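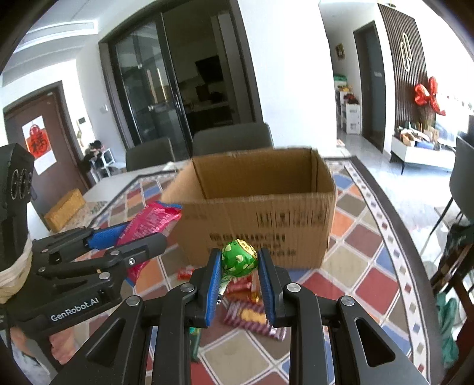 How do you decide which of two grippers is better?

Give them both the same objects, in the same place, with the same person working them, and write down what happens every time. Then do it all again with objects you didn't pick yourself.

Chapter 4: Comparing Grippers Fairly

I'd love to tell you I started out that way. My first gripper comparison, back when I was a junior tester at Fagerlund, was a morning of picking up a foam cube. I had two sets of fingers and one cube, and I came out of it with a very confident page of notes saying that both sets were excellent. My supervisor, Torunn Dahlgren, read the page, reached into her desk drawer, took out a granola bar and put it on top of my notes. "Now that," she said. I dropped it on the first try (and the second!), and the fingers I'd liked best were the worse of the pair.

I still think about that granola bar, because a foam cube is about the kindest thing you can hand a gripper. It squashes a little, it has flat sides, and it doesn't care where you grab it. Snacks are a different story. A lollipop is a hard ball in a slick wrapper on the end of a thin stick, so your fingers can close on the head, on the twist of the wrapper or on the stick, and those are really three separate tests. A crinkly snack wrapper moves when you squeeze it. Small candy packets like to slide over each other, and you go in for one and push its neighbor away. All of this costs next to nothing at the grocery store, and you can eat your test set when the chapter's over.

In this chapter we'll stick mostly to hand-held grippers, the kind you hold and steer yourself, with a camera riding along on the tool. I like them for teaching. You skip the arm, the mounting plate and the long afternoon of calibration, and you get straight to the part where fingers meet stuff. You also feel things through the handle that no log file will give you, like the tiny shudder when a pad starts to let go. Arms come back in Chapter 6, so don't put your cables away.

Let's talk about pads for a minute, since that's where most of my students' arguments begin. The pad is the soft lining on the inside of the finger, and it does a lot of quiet work. A textured pad and a smooth one can behave like two different tools even when everything behind them is identical. Jonatan Wikström, who taught this course with me at Kandumen, wouldn't let anyone say "gripper A beat gripper B" until they'd swapped the pads and run the whole thing over. It drove people crazy. It also flipped the result often enough that I took the rule with me when I left.

The other thing that sneaks in is you. By the end of a session you're better at this than you were at the start, and whichever gripper goes second gets the benefit. The fix is simple: alternate. One try with the first tool, one with the second, back and forth, and let a coin decide who leads off. Working with a partner, each holding a gripper over the same pile, is fine for practice and a lot of fun, but for the scored runs I want one pair of hands on both tools.

How many tries is enough? For a class exercise I ask for 20 per object per gripper. That won't settle a close race, but it'll show you a big difference, and you'll still have some patience left. When we compared the Prundon fingers with the older Bistero set, we logged 2000 grasps between September and the end of the project, and 228 of them were failures. I've read through every one of those 228 rows, and I learned more from them than from all the rest. Write down how a grasp failed, please, in real words. "Slipped" and "never closed on it" and "grabbed the packet next door" are very different problems, and a plain zero in a column hides all of them.

Before you go on, try this warm-up. You'll need one gripper, 2 sets of pads and a bag of mixed candy.

1. Tip the candy out on the floor. Leave it how it lands.
2. Have your partner name a piece. Go get it, lift it to knee height and hold it while your partner says the alphabet.
3. Write down what happened before you touch the next piece.
4. Swap the pads and repeat with the same pieces.

Keep your sheet, messy handwriting and all. We'll use it in Section 4.1, where we look at what counts as a successful grasp and why Citlali Quezada and I once spent a whole lunch disagreeing over a single piece of taffy.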